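**Britent Opens Kumton Demonstration Recording Package to Outside Labs**

December 22, 2021 — Britent today released Kumton, a software package for teaching a tabletop robot arm by remote control. An operator moves a hand-held leader arm, the follower arm on the table copies the motion, and Kumton stores joint positions, gripper opening and camera video on a single clock.

The first release covers one task in depth: picking up blue cubes and placing them in a shallow square bin. The accompanying data set holds 2899 recorded demonstrations, all made by hand at the Cidodau workshop with the same arm, table and bin.

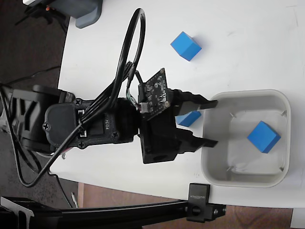 Each demonstration is saved as a separate episode with a start mark, an end mark and an operator code. Episodes in which the operator dropped a cube and recovered are kept and tagged. Episodes in which the leader arm lost its connection are removed.

"We kept the task small so that the recordings could be checked one at a time," said Polyxeni Vrettos, head of engineering at Britent. "A lab that gets poor results on cubes and a bin has a short list of places to look. With a full kitchen it does not."

Cube positions change between episodes. Operators follow a printed layout sheet that sets the spacing and rotation of each cube, then work through the cubes in any order they choose. The order is written to the episode file and can be used as a filter during training.

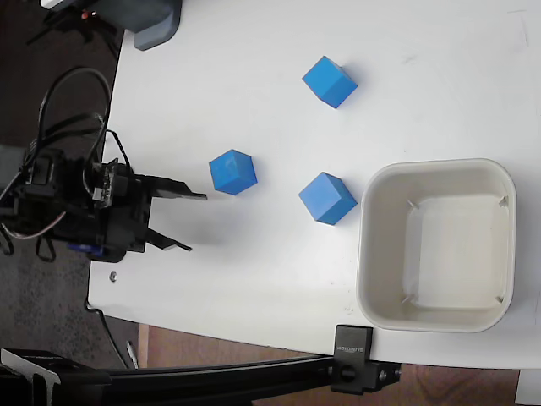

## Recording and playback

Kumton records from two cameras, one fixed over the work area and one close to the gripper. The close view carries most of the information in the last part of the approach, when the fingers are near a cube and small errors matter. Frames are stored without sharpening or blur correction — a trained policy will meet the same blur when it runs.

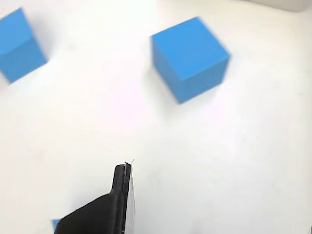

*Blue cubes and a black gripper finger, seen at close range.*

Playback runs an episode on the follower arm at full or reduced speed. Britent recommends replaying a sample from every session before training, with the cubes set back to the starting layout. A shift in the arm's mounting shows up as a steady offset at the gripper and can be corrected in the calibration file.

"Most of the faults we traced in October came from the mount and very few from the operator," said Rafail Kourkoulas, who led the recording work. "Check the clamps before each session, then run calibration."
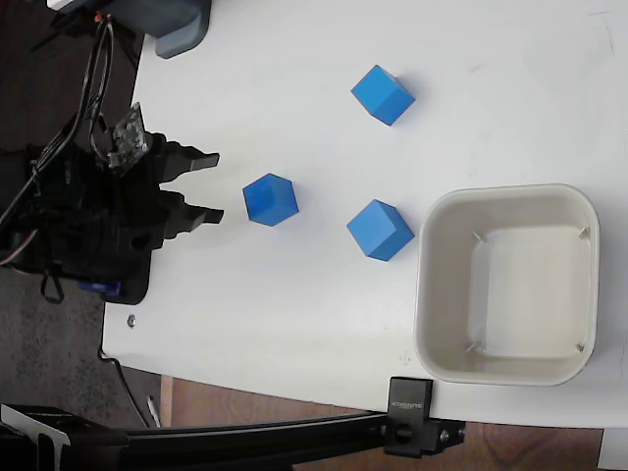
*Cube and bin work area, with the gripper open and the support rail clamped to the table edge.*

## Availability

Kumton is available now to university and company labs on request. The package includes the recorder, the playback tool, the layout sheets and the full set of cube demonstrations. Support for 4 additional tasks is planned, with recording to be done at the same workshop.

**Press contact:** Britent Press Office, Cidodau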